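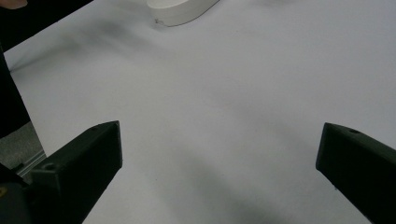

Plirholm table, white top

The Plirholm is a plain work table with a matt white top. We sell it for craft rooms, studios, sewing rooms, small packing areas and home offices, and it does well as a kitchen table in a flat where one table has to do everything. The top is smooth all over, with no pattern, logo or printed measuring lines. The white is a cool one, with a slight blue-grey look in some lights. If your walls are cream or magnolia, ask for a colour chip first, as the difference will show.

The table was drawn by Ignacio Mateos, who also did the Quintela shelving we sell. It has been in our range since December 2019 and the only change since then has been to the feet, which now screw in instead of pushing on. Tables with the old feet can be converted and we send the parts free.

The finish

The top is matt, so a desk lamp or window gives a soft patch of light on it and no hard glare. Shadows fall softly on it too. Customers who photograph small items for online shops like it for this, and several use it with no backing paper at all. If you do this, set the white balance from the table itself, or the pictures may come out a touch blue.

A matt surface does show greasy finger marks when you look across it from a low angle. They wipe off. Pencil comes off with an ordinary white rubber. Ballpoint needs a little washing-up liquid and a minute or two. Permanent marker will usually leave a faint trace, so put something under your work.

The top is not a cutting surface. A craft knife will mark it and the marks cannot be polished out. Use a mat. The Walley cutting mat fits across the full depth of the table and lies flat without clips.

Size and weight

The top is 80 cm deep. It comes in two lengths, standard and long, and both use the same legs, so a standard table can be turned into a long one later by buying the top on its own. Height is 70 cm to the underside of the top with the feet wound fully in. The feet give 2 cm of adjustment, enough for most uneven floors but not enough to change how high you sit.

The standard top weighs 24 kg in its box. One person can slide it along a hall on a blanket, but it takes two to turn it over once the legs are on. Please don't lift the table by one end and drag the other. The feet are made to stand still and will come loose.

What comes in the box

Top, four legs, four screw-in feet, fixing bolts in a bag, one hex key and a printed sheet. The legs come in a separate carton, which sometimes arrives the day after the top. If you have one and not the other after two working days, ring us.

You will need a soft blanket or the flattened carton to lay the top on while you work. A cross-head screwdriver is needed only if you are fitting the cable tray.

Putting it together

Lay the top face down on the blanket. Put all four legs in place and start every bolt by hand before you tighten any of them. If a bolt is stiff in the first turn, back it out and start again. Tighten each leg a bit at a time, going round the table, then fit the feet. Turn the table over with someone on each long side.

Check the bolts again after a fortnight. They settle a little, and most of the calls we get about wobble are put right by a quarter turn with the key.

Looking after it

Wipe with a damp cloth and dry with another. A drop of washing-up liquid is fine. Don't use cream cleaner, wire wool or the white melamine sponges, all of which will leave a shiny patch on a matt top. We have had tables back with a polished ring in the middle where someone had scrubbed at one stain, and there is nothing we can do with them.

Hot pans need a mat. Mugs are all right. A glue gun should go on its stand, and the stand should go on a tile or an old plate. Dried PVA lifts off with a fingernail if you leave it alone overnight.

Extras

Drutent cable tray. Fixes under the back edge with screws into ready-made holes. Takes a six-way extension lead.

Walley cutting mat. Grey one side, green the other.

Spare feet, set of four. Also the right part for tables made before the change.

Modesty panel. Standard length only. We have had requests for the long one and will make it if the numbers are there.

From customers

"I cut dress patterns on it most evenings. Pale tissue is a bit hard to see against the white, so I put a dark sheet down for that. For everything else it's a good clear surface and I can find my pins." Angeliki Andreadis

"Bought the standard, should have bought the long. Replaced the top in the spring and kept the old one as a shelf in the garage." Refugio Palacios

"Legs came a day late. Table is solid. Took me under an hour with my son helping at the end." Fulgencio Cordero

Delivery and returns

Delivery is to the ground floor, inside the door. Upstairs delivery can be booked for an extra charge, but the driver has to be told beforehand if the stairs turn. Long tops will not go into most small lifts, so measure the lift before ordering.

Unused tables can come back within 30 days in the original cartons. If the carton has gone we can send another, and we take the cost of it off the refund. Report any chips or dents to the edge before you put the table together, with a picture of the damage and one of the outside of the box.

Trade and school orders are handled by Maximiliano Quintana on the main number. Ask for him by name and have the delivery postcode ready.

Page checked Apr 19, 2022. Prices are on the order form.

Related items
Plirholm table, long top only
Plirholm low bench
Quintela open shelving
Walley cutting mat
Drutent cable tray
Spare feet, set of four

Contact us | Delivery | Returns | © Plirholm Tables | Back to top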